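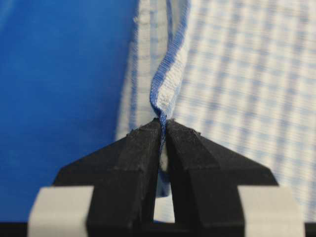

집안일 자동화 메모: 행주와 수건은 기계에 맡길 수 있는가

작성 2024년 6월 6일 / Druverberg 생활기술 노트

두 손가락 그리퍼를 단 로봇 팔에 천 다루는 일을 시킬 때 필요한 준비와, 아직 사람이 해야 하는 부분을 정리한다. 대상은 행주, 체크무늬 주방 수건, 얇은 면 냅킨이다. 이불과 셔츠는 다루지 않는다. 팔의 조립과 배선은 Plilville 작업대 편을 참고할 것.

1. 현재 수준

단단한 물건은 대체로 된다. 컵, 통조림, 플라스틱 용기처럼 모양이 변하지 않는 것은 잡을 위치를 한 번 정하면 반복 작업이 가능하다. 천은 사정이 다르다. 들어 올리는 순간 모양이 바뀌고, 바뀐 모양에서 다음에 잡을 곳을 다시 찾아야 한다. 수건을 집는 것과 수건을 개는 것은 난도가 다른 작업이므로 제품 설명이나 시연 영상을 볼 때도 둘을 구분해서 읽어야 한다. 구겨진 상태에서 시작하는지, 미리 펴 놓은 상태에서 시작하는지도 확인한다.

2. 잡는 위치

가장자리 단을 잡는다. 단은 천이 접혀 박음질된 부분이라 두께가 있고, 손가락 끝에 걸리는 면이 생긴다. 테두리에 골이 진 줄무늬가 있는 수건은 그 줄이 표적 역할도 한다. 단이 위로 말려 올라와 있으면 양옆에서 손가락을 넣어 오므리면 된다. 단이 바닥에 납작하게 붙어 있으면 손가락 끝이 바닥을 긁거나 천을 밀어내기만 한다.

가운데를 집으면 주름이 사방으로 생기고 모서리 위치를 잃는다. 세탁 바구니로 옮기는 일이라면 그래도 상관없다. 개는 작업이라면 반드시 단이나 모서리에서 시작한다.

겹침도 확인한다. 수건 두 장이 포개져 있으면 한 장만 집혔는지 판별하기 어렵다. 손가락 사이 간격 값으로 추정하는 방법이 있으나, 면 수건은 눌리는 정도가 제각각이어서 오차가 크다. 작업 전에 사람이 한 장씩 떼어 놓는 편이 빠르다.

3. 바닥면

천과 색이 뚜렷이 다른 단색 바닥을 쓴다. 흰 바탕 수건에는 진한 파란색 판이 무난하다. 나뭇결이나 무늬가 있는 식탁보 위에서는 카메라가 천의 경계를 놓치는 일이 잦다. 체크무늬 수건은 안쪽 줄을 가장자리로 잘못 읽는 경우가 있으므로 바닥 색의 차이가 더 중요하다.

매끄러운 바닥은 양면성이 있다. 손가락이 걸리지 않는 대신 천이 함께 미끄러진다. 미끄러짐이 심하면 반대쪽 끝에 작은 추를 얹는다. 무게는 200g이면 얇은 주방 수건에 충분하다. 400g까지 올리면 들어 올릴 때 단이 늘어나는 천이 있다. 추는 로봇 팔이 지나가는 경로 밖에 둔다.

4. 손가락 끝 관리

손가락 끝은 소모품으로 본다. 출력물이든 성형품이든 모서리에 거친 부분이 생기며, 성근 직물은 여기에 올이 걸린다. 작업 전 마른 천으로 닦고 손톱으로 경사면을 훑어 본다. 걸리는 곳이 있으면 고운 사포로 민다. 끝부분 자체를 거울처럼 매끈하게 만들 필요는 없다. 약간의 거칠기는 마찰을 준다.

고무 덧씌움은 마찰을 높이지만 두께가 늘어 납작한 단 밑으로 들어가지 않는다. Margaritis 교체형 팁을 쓰는 경우 얇은 쪽을 천용으로, 두꺼운 쪽을 용기용으로 구분해 보관한다. 섞어 끼우면 두 손가락이 만나는 점이 어긋난다.

조임은 낮은 값에서 시작해 천이 빠지지 않는 지점까지만 올린다. 세게 조이면 엠보싱이나 오글오글한 질감의 직물에 눌린 자국이 남는다.

5. 손목 카메라

손목에 단 카메라는 손가락 끝 부근에 초점을 맞춘다. 그보다 먼 바닥이나 천의 넓은 면은 흐려도 작업에 지장이 없다. 집기 직전에 필요한 정보는 단의 방향과 두 손가락의 위치 관계다. 다만 개기처럼 천 전체의 모양을 알아야 하는 작업에는 위에서 내려다보는 고정 카메라가 따로 필요하다.

조명은 한쪽에서만 비추지 않는다. 말린 단의 그림자가 진해지면 그림자를 천의 일부로 읽는다. 창가라면 얇은 커튼을 친다.

6. 작업별 판정

Tutby 주방에서 쓰는 기준이다. 가정마다 조건이 다르니 그대로 옮기지 말고 출발점으로 삼는다.

펼쳐진 수건의 가장자리 집기: 가능. 바닥색과 단의 상태만 맞추면 된다.
집은 수건을 바구니에 넣기: 가능. 바구니 입구가 넓어야 한다.
수건을 걸이에 걸기: 조건부. 봉에 걸치는 것은 되지만 좌우 길이는 맞지 않는다.
반으로 접기: 조건부. 팔 하나로는 모서리가 틀어진다. 팔 두 대가 있으면 나아진다.
구겨진 더미에서 한 장 골라 펴기: 사람이 한다.
젖은 행주 짜기: 사람이 한다. 물이 손목 관절과 배선에 닿는 작업은 시키지 않는다.
얼룩 확인: 사람이 한다. 무늬와 얼룩의 구분이 불안정하다.

7. 시간 계산

한 번 시험해 보려면 수건 27장을 한 묶음으로 잡고, 준비 시간과 다시 집는 시간을 모두 포함해 잰다. 동작 시간만 재면 자동화가 유리해 보인다. 천을 떼어 놓고, 바닥을 닦고, 실패한 장을 원위치하는 시간까지 넣으면 손으로 개는 쪽이 대개 짧다. 로봇을 쓸 이유가 있는 집은 손에 힘을 주기 어려운 사람이 있거나, 같은 규격의 천을 날마다 대량으로 처리하는 곳이다.

8. 안전

팔이 움직이는 동안 천을 손으로 바로잡지 않는다. 정지시키고 그리퍼를 연 다음 만진다. 늘어진 끈이 달린 앞치마와 술이 긴 식탁보는 작업 범위에서 치운다. 천이 끼었을 때는 당기지 말고 손가락을 벌린다. 올이 손가락 밑동까지 감겼으면 전원을 끄고 가위로 자른다.

양팔 접기 설정값은 8월에 이 페이지에 추가한다.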